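Why Do Blinds Have Stripes?
By Kendra Sutherland

When I was little I thought blinds were just curtains that somebody had cut into strips. I used to lie on the carpet and squint at them until the stripes went wobbly! So when a reader called Casimiro wrote in to ask how they work, I was very happy to get the letter.

Let's start with the strips. Each one is called a slat. The kind that goes from side to side makes a horizontal blind (horizontal means flat, like the horizon where the sea meets the sky). The slats sit in little string ladders, one above the other, and if you look closely at a blind at home you may spot the rungs.

Now for the clever bit. When you twist the wand or turn the knob, one side of each ladder goes up and the other side goes down. All the slats tip together. Tip them flat and you can see out through the gaps. Tip them steeply and they overlap, a bit like the scales on a fish, and most of the sunshine has to stay outside.

But where does the light go? Some of it bounces. White slats are very good at this - they can throw sunlight up toward the ceiling, and the ceiling scatters it all over the room. White walls help too. That's why a plain white room can feel bright even with the blinds tipped.

You can try this yourself with a flashlight and two sheets of paper, one white and one black. Make the room dark, shine the flashlight at the white sheet, and look at the wall nearby. Then swap to the black sheet. My friend Olga did it with me and we both shouted "Oh!" at the same moment.

One safety thing. Long blind cords are not toys, and they should never go around anyone's neck, so please leave them to the grown-ups and keep cribs and beds well away from them.

Next time you're in a room with a window, have a look at which way the slats are tipped and where the brightest patch of wall is.
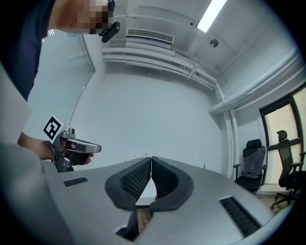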